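Spent the evening stripping down old office towers, so here are some notes for anyone who has one in a cupboard and is wondering what to do with it.

1/ These came out of an office clearance in Wandville in April. Shiuli Siriwardena got the lot for 12 quid, mains leads included. I offered to sort them into working, spares and recycling.

2/ Unplug it, hold the power button in for a few seconds, then lay the case on its side and take the panel off. Do it on something flat at a decent height. I did the first one on the carpet and my back is still complaining.

3/ Take a photo of the cables before you pull any. I say this every time and then skip it myself. 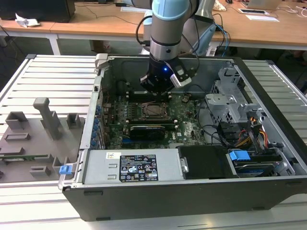 Side panel off. CPU socket is empty, graphics card still in, drive with the blue tab next to the PSU.

4/ An empty socket means leaving that area alone. Keep fingers and screwdrivers well clear of it. If you have a plastic socket cover in a drawer, fit it now.

5/ Read the label on the power supply before buying any parts. Chi-keung Yen once ordered a graphics card for a machine like this and had to send it back to Marras, who took nearly 6 weeks to refund him.

6/ Drives. If it came from an office, assume there is somebody's data on it. I wipe them all before they go anywhere. Squeeze the coloured tab gently, old plastic snaps.

7/ The loose power cables by the drive cage can be tied back with a bit of velcro. Makes the next job easier and lets the air through.

8/ Dust: soft brush first, then the vacuum held a little way off. Hold the fan blades still while you do it.

9/ Someone asked about processors. I have 2 spare that might suit, will check the board model tonight before I promise anything.

10/ Screws go in an egg box, one hole per stage. Cheaper than the magnetic mat from Plukia and I already had the eggs.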